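Girnport clothing repair program to open in 42 neighbourhoods this February

Rasus and the Marinho Library Network bring free mending nights to 338 sessions across the region

GIRNPORT – Rasus, the community sewing and repair organization based in Girnport, is thrilled to announce that its free mending nights will expand to 42 neighbourhoods starting in February, with 338 sessions already booked into library branches, church halls and school gyms.

The program, called Clustlow, began as a single evening in the back room of the Girnport library, with 4 sewing machines and a kettle. People came with torn pockets, split seams and the odd beloved cardigan that had been sitting in a bag for years. They stayed, they learned to sew on a button, and plenty of them came back the next month with a friend (and a bigger bag!).

"I still get excited every time someone holds up a shirt they were ready to throw out and says, 'Wait, I fixed that,'" said Lorna Macaraeg, program director at Rasus. "Most of these repairs take less time than a trip to the mall. We've been hoping to bring this to more people for ages, and I can't wait to see what comes through the door."

Partnering with the Marinho Library Network made the bigger schedule possible. Marinho is opening its branches after hours, lending tables and storage space, and adding a shelf of mending books at each participating location. Borrowing from the shelf works the same as any other library loan.

What to bring

Each person can bring up to two items per evening. Please wash and dry them first. Everyday clothes are the heart of the program: work shirts, jeans, kids' snow pants, pyjamas, school uniforms. Cotton shirts are a favourite with the helpers, who can show you how to turn a frayed collar or match up a missing button from the spares tin.

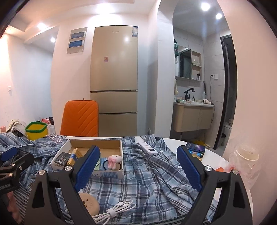
What happens at a mending night

Doors open at 6:30 p.m. and the last repair starts at 8:15 p.m. You sign in, show a helper what needs doing, and sit down together to work on it. Beginners are very welcome. So are people who sew beautifully and would just like some company while they hem their curtains.

Thread, needles, patches, elastic and a good selection of zippers are supplied at no charge. Leather, down-filled coats and wedding dresses are beyond what the helpers can manage in an evening, but they're happy to talk through your options.

Children can attend with an adult. Several locations will also have a kids' table with large plastic needles and burlap, which was a huge hit at the Girnport branch last fall.

Learning the trade

New this year is a short course for anyone who would like to become a helper. It runs over three evenings and covers hand stitches, basic machine care, darning and working with stretchy fabrics. The first group of 41 helpers finished the course in the fall and will be at tables across the region when the new season begins.

Naveen Rawat was part of that group. "I signed up knowing how to thread a needle and that was the whole list," he said. "Now I'm the one my family calls when a zipper goes. My mum mailed me a box of socks!"

Sign-up for the spring course opens in February at every participating branch. Spaces are limited by the number of machines in each room, and a waiting list will be kept.

How to take part

Mending nights are free and no library card is needed. Drop-in spots are available at all locations, and those who would like a set time can book one at the front desk of their nearest Marinho branch. The full schedule is posted at each branch and will be updated monthly.

Donations of fabric, buttons and working sewing machines are gratefully accepted during regular library hours.

About Rasus

Rasus teaches practical sewing and repair skills in Girnport and the surrounding communities. Its programs include Clustlow mending nights, school workshops and a sewing machine lending library.

Media contact: Lorna Macaraeg, Program Director, Rasus, Girnport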